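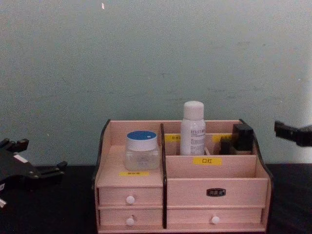

Husar is a two-armed tabletop robot built by Tudor Hodoroagă and Mircea Ursu in the Wirnau shared workshop. It is used for sorting and putting away small household items. The arms are mounted on either side of a table, and each one ends in a black gripper.

The first version had 4 motors per arm and could not turn its wrist, so bottles had to be set down the way they were picked up. A later rebuild added a wrist joint and brought the total to 5. Most of the brackets were printed in the workshop, and a full set takes about 2 days to print.

The control software, called Fluketum, runs on a used laptop. An arm can be moved by hand to record a motion, which is then played back at a lower speed. Drawers with round knobs are harder for the grippers than bar handles. A version with longer fingers, named Aretti, was started in August and shares the same base plates.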